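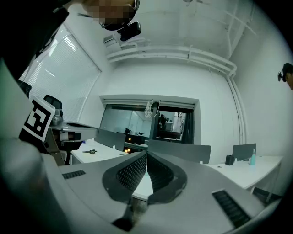 Swapping the Finger Pads on a Hand-Held Gripper (and Getting It Tracking Again)

I do this job often enough now that I can get through it without notes, but every new person on our bench asks me the same questions, so I'm finally writing the whole thing down. It covers the hand-held grippers we use in pairs, the ones with the two dark fingers that close into a V and the mesh pads on the inside faces. If yours has solid rubber pads, the cleaning part still applies but the peeling part won't (those are usually screwed on, lucky you).

Set aside 30 minutes per gripper the first time. I'm faster than that these days, though I did once spend a whole afternoon on one because I glued a pad in crooked and was too stubborn to start over.

What you need

A plastic scraper, nothing metal
Isopropyl alcohol and lint-free wipes
A fresh pair of pads, cut from the same sheet
Double-sided pad adhesive (I use the Sallard stuff, the thin kind)
A small hex driver
A soft brush
Two binder clips with tape over the jaws
A steel ruler

When to change them

Our rule is every 2,000 closes or whenever the mesh starts to look shiny, whichever comes first. The counter is in the Clisik software under the device page. The last one I did was at 1,322 and already slipping on anything smooth, so don't treat the number as gospel! If you're picking up a pen and it rotates in the fingers when you tilt your wrist, the pads are done.

Check both fingers even if only one looks bad. I always replace them as a pair. A new pad against an old one grips unevenly, and then you get that annoying little twist every time you close on something thin.

Step 1. Power down and park it

End your session, unplug the gripper and wait for the fan to stop. Lay it on its back on a clean towel with the fingers pointing away from you. Keep the towel edge clear of the vent grilles or you'll push fluff straight into them, which I have done.

Step 2. Get the old pads off

Open the fingers as wide as they'll go by hand. They should move with light, even resistance. Slide the scraper under the corner of the mesh nearest the fingertip and work toward the base, slowly. The pad wants to come off in one piece if you let it. If it tears, warm the leftover bit with your thumb for a minute and try again.

Don't lever against the rim around the pad. It's thinner than it looks, and a chipped rim means a new finger.

Step 3. Clean the seat

Alcohol on a wipe, never straight onto the finger. Go over the seat until the wipe comes away clean, then leave it alone for a few minutes to dry. While you wait, brush out the vent grilles and the slot in the housing just below the fingers. Brush outward. All sorts of crud collects in that slot.

Step 4. Fit the new pads

Put the adhesive on the pad first and trim it flush. Then peel the backing, line up the base edge and roll the pad down toward the tip with your finger. Check that the mesh isn't riding up over the rim anywhere. Put a taped binder clip on each finger and leave them for 60 minutes. Yes, the whole hour. Go have lunch.

Step 5. Check the close

Clips off, close the fingers by hand and look down into the V from above. The tips should meet evenly. If one side leads, loosen the two hex screws at the base of that finger a quarter turn, nudge it, and snug them back up. Try it again with the ruler between the pads and see if it stays square.

Step 6. Marker board and tracking

This is the bit people forget. If you bumped the arm that carries the marker board, the pose will be off even though the gripper feels perfect. Wipe the board with a dry cloth (alcohol can smear the print), push gently on each corner to see if anything wiggles, and tighten the mount if it does.

Plug back in, run the zero routine from the device page with the fingers fully open, then fully closed. After that, hold the gripper out in front of you and move it in a slow figure eight where the other gripper's camera can see the board. Junaid Farooqui taught me to do this with the blinds shut first and then open, and it's a good habit. Glare across the black squares will drop the tracking in a way that looks exactly like a loose mount, and I've tightened plenty of screws that were already tight.

If the trace jumps with the blinds shut too, go back to the mount. If it's smooth, reset the close counter, write the date on the strip of tape inside the case lid and put the old pads in the scrap bag. We keep a few of them for test fits.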